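Sheehan workshop asks for help naming leftover parts

The Sheehan tool library in Estham is asking local people to help put names to a batch of metal parts left over from the clearance of the old Testier works on Drultumley Road.

The library took in 40 boxes from the works in the summer. Most held hand tools, fixings and bench fittings, and these have now been sorted, cleaned and put out on the lending shelves or in the spares drawers. Spanners and files made up the largest share. Three vices were also in good enough order to lend and can be booked from today.

Another 69 pieces could not be matched to anything in the catalogue. They are mainly tubes, rods, clips and brackets, and few carry a maker's mark or part number. Testier made and repaired small fittings for much of the last century, but the paper records that came with the boxes stop well before the works closed and do not list stock.

Among the unnamed pieces is a shiny silver one made up of a narrow rod and a wider tube, lying side by side along their length. It has a short black band near one end and a thin dark wire looped round the rod at the other. Suggestions so far have ranged from part of a lamp stand to something from a measuring instrument. The library has not settled on either and would like to hear from anyone who has used or owned something similar.

Each piece has been given a paper tag with a number, and a list is kept at the front desk. Visitors can ask to look at a piece and write down what they think it is. Former Testier staff and their families are particularly welcome, as are people who have worked in plumbing, lighting or instrument repair. Please do not take pieces apart or remove any wire or tape, even if it looks loose.

Anyone who cannot get to Estham can send a note by post to the library, marked "Parts". Please say how you know the item and, if you can, what it was fitted to. Old catalogues and instruction sheets would also be useful. They will be copied at the desk and handed back.

The list will stay open until the middle of December. Parts that have been named by then will go into the spares drawers, and almost 7 metres of extra shelving has been put up in the back store to hold the rest. Nothing from the batch will be sold or sent for scrap before the list closes.

The front desk is open during normal lending hours. Large bags should be left in the lobby, and children need to have an adult with them in the workshop.
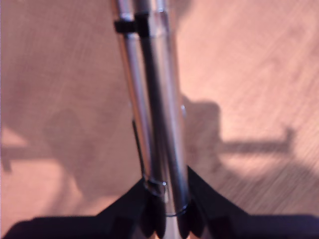
Page last updated: 22 Oct 2020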